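Kitchen Organizing Assistant (part-time)
Torkham Home Services, Gotmont office

Torkham is looking for two part-time kitchen organizing assistants to join the team at our Gotmont office. We sort, clear and set up kitchens and break rooms for households and small workplaces. Most of our jobs come from people who are moving, combining two homes, or trying to get their counters back after a few years of piling things up.

This is a hands-on job. You will spend most of your shift on your feet, handling food packets, small appliances, dishes and a lot of cardboard. You do not need a background in interior design or professional organizing. We will train you in the way we work.

What you will do

Empty cabinets, drawers and shelves onto a table or counter, one section at a time. Check dates on packaged food and set aside anything expired for the client to look at. Wipe out shelves and cut liners to fit. Sort snacks, dry goods, tea, coffee and baking supplies into groups the client can live with. Clean the outside of kettles, toasters and similar appliances and find a place for them near an outlet. Break down boxes at the end of the job and take out recycling.

You will also make simple holders out of used boxes. We do this on nearly every job before the client buys any bins. A cardboard cubby costs nothing, and the client can try out a layout for a few weeks and move things if it doesn't work. If they like it, they can measure the cardboard one and buy something sturdier in the same size. If they don't, it goes in the recycling. You should be comfortable with a box cutter, a ruler and packing tape.
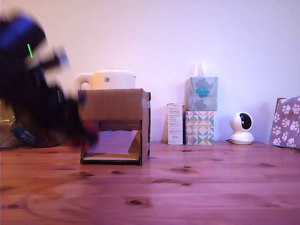
Cardboard cubby with a paper-lined floor and a taped corner, with tabletop odds and ends and a cream-colored electric kettle.

Cubbies are normally cut with one side open, so that packets can be pulled out from the front and the top can be used as a shelf for light items. We line the floor with plain paper. When it gets crumbs or tea on it, the client can swap the sheet and keep the box. Corners get clear tape on the outside. Please bring up any experience you have with packing, model making, store displays or school craft tables when you apply, as it is useful here.

Hours and pay

Shifts run from 9 a.m. to 2 p.m., three or four a week, and are set a month ahead. We can sometimes offer extra hours in August, when many of our clients move. Pay is hourly and will be discussed when we call you. Travel time between two jobs on the same shift is paid. Travel from home to the first job is not paid, but new staff get a one-time payment of $300 after their first full month toward shoes, work clothes and a bus pass.

What we need from you

You must be at least 18 and able to lift 50 pounds with a second person. You should be able to stand, bend and reach for most of a shift, and use a step stool safely. You need to read food labels and dates in English. You will be handling nuts, flour, milk powder and other common allergens, so tell us before your trial shift if any of these are a problem.

Clients are often tired or a little embarrassed about the state of their kitchen. We do not comment on what they eat, how much they have, or how long it has been there. Nothing is thrown away until the client has said yes, and that includes half-empty bags and old packets. If you find it hard to leave a decision like that to someone else, this is probably not the right job for you.

A driver's license is helpful but not required. Both open positions are based in Gotmont, with some work in Wasa. Staff who go to Wasa ride in the company van from the office.

Training

The first 11 shifts are paid training shifts. You will work alongside an experienced assistant and will not be sent to a client alone. Training covers safe use of cutters, basic food storage, appliance cleaning, and how to write up the shelf list we leave with each client. Cutters, tape, gloves, aprons and paper are supplied.

How to apply

Send a short letter or email to the Torkham office on Dehghan Street in Gotmont. Tell us which mornings you are free, when you could start, and what kind of work you have done before, paid or unpaid. A résumé is fine but we don't require one. Please do not send photos of your own kitchen.

We read applications as they come in and will close the posting once both positions are filled. If we would like to meet you, we will call to set up a paid two-hour trial at the office. You will sort one table of groceries and build one cubby from a shipping box. Wear closed shoes and tie back long hair.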